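September
Posted by M. Ong

The marble table has been in use since spring and I still get asked whether I regret it. I don't, but I have changed how I keep it. The first rule is that very little lives on it. For a while it held mail, chargers, two candles and a tray from Skilline that was meant to hold the chargers. All of that went into a Stuvasero box, and the tray went to the thrift store.

What stays is a pair of bowls and a vase with flowers. I wanted one warm color against all that gray. 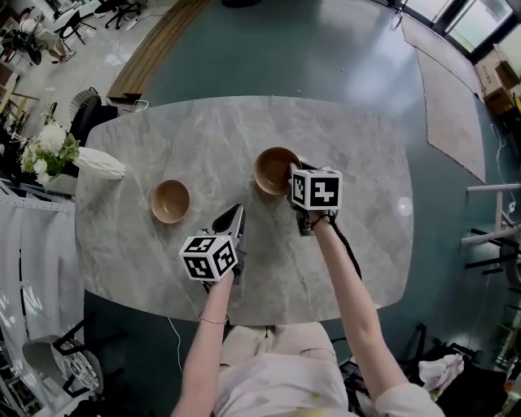
Bowls were harder to pick than I expected. White ones disappeared on the marble and glass ones showed every fingerprint. The brown pair has a paler tan inside, so they look fine even with nothing in them, and they aren't quite the same size, which I like better than a matched set. They go near the middle of the table, where an elbow is less likely to find them. I paid 13 dollars for one and 60 for the other and I couldn't tell you why.

I wipe the top down in the evening with a soft cloth and a little dish soap, then dry it with a second cloth. No vinegar, no lemon. The sealer from Brustholm goes on twice a year – it takes most of an afternoon, and the bowls sit on a chair until it's done.

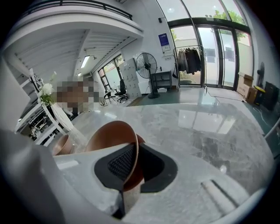

Light is the other thing to think about before buying a polished top. In the store it looked flat and quiet. With glass doors behind it, the surface picks up long pale patches from them and from the ceiling lights, and any streak I missed shows up right there. I now do my last pass with my head down low, looking toward the doors. A honed finish would hide more, and it was 199 dollars cheaper. I'd still take the polished one.

Next job is felt pads for the undersides of the bowls. I have the felt and need to find the good scissors.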